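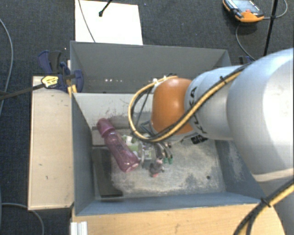
The KUKA arm over the bin, cable loop and all.

Workshop tips: cables on a moving arm

Our arm stopped dead in July, halfway to a bottle, with a fault message that translated loosely as "something, somewhere". The something was a sensor wire in the cable bundle, chewed through by a tie I had pulled tight with great pride. It had lasted 3000 cycles, and finding it took 46 minutes and most of a packet of biscuits.

What we do now:

Stop the arm and lock it off before you put a hand near the bin. The Bratau shop where I learned this trade had a glove pinned to the wall by way of a reminder. It was a very flat glove.

Leave a proper loop at the wrist. Jog the arm slowly to its furthest reach, then to its most awkward twist, and watch the cables the whole way. If they go straight at any point, give them more slack.

Do ties up so the bundle can still slide a little under your finger. Trim the tails flush. A tail left sticking out will find your forearm sooner or later.

Ties near a joint get changed every 40 shifts. We buy Grelline ones, though the cheap sort will do if you keep to the date.

Clamp the bin at the corners and give each clamp a shove before starting. Ours crept 3 mm once and the gripper spent a morning prodding the side wall – very politely, but still.

Write the fault down before you clear it. I never do, and regret it each time.

Last changed 11/02/2020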